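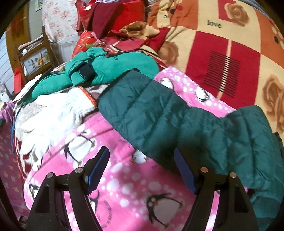

Zsolt Juhász wrote in after the last session to say he still doesn't buy it: if air is what keeps us warm, why are we cold when we stand around in air with nothing on? I love this question, and I'd like to spend the first part of today on it.

Warm Layers, Session 4: Trapped Air

The short reply to Zsolt is that air has to hold still. Air is a very poor conductor of heat, much poorer than wool or cotton or any fiber you can buy by the yard. But loose air moves. Your skin warms it, it rises, and cooler air slides in to take its place. Add a breeze and the whole thing speeds up. A good warm textile is really a way of holding air in pockets so small that it can't get going.

Loft

Loft is the thickness of a material when it's resting, with no weight on it. Squeeze a handful of fill and you squeeze the air out, so the warmth goes too. (Try sitting on cold bleachers in a thick coat! Your shoulders are fine and your seat is freezing.) Two fills of the same weight can have very different loft, so please don't judge a quilt by the scale alone. The big Hodamside quilt I'll pass around weighs 1,810 grams and is flatter than the little Barta one beside it.

Why we quilt

Loose fill slides. Given a chance it heads for the bottom hem and leaves you with two thin sheets of cloth at the top. Stitching keeps it in its place, and the horizontal channels on a puffer jacket are the version most of you own. The trouble is that every seam pinches the two faces together, and along that line there's hardly any air left. Bedding makers sometimes get around it by sewing little walls of fabric inside, so the channels stay deep right up to the stitching. It's slow, fussy work and I think it's gorgeous.

Fleece

No channels, no fill. The surface is brushed until the fibers stand up in a fuzzy pile, and the pile does the holding. Fleece is light and dries fast, but wind goes through most of it. Put a thin, tightly woven layer over the top and the same blanket feels like a different thing altogether.

At the bench

Work in pairs. Each pair gets 2 jars of hot water, 3 wraps and a thermometer. Test one wrap loose, then the same wrap pulled tight with string, and write down both readings.

Before next time

Read the Urkgate chapter on down and feathers, and bring something warm from home that you don't mind us poking at. The room at Skuston is open from 6 p.m.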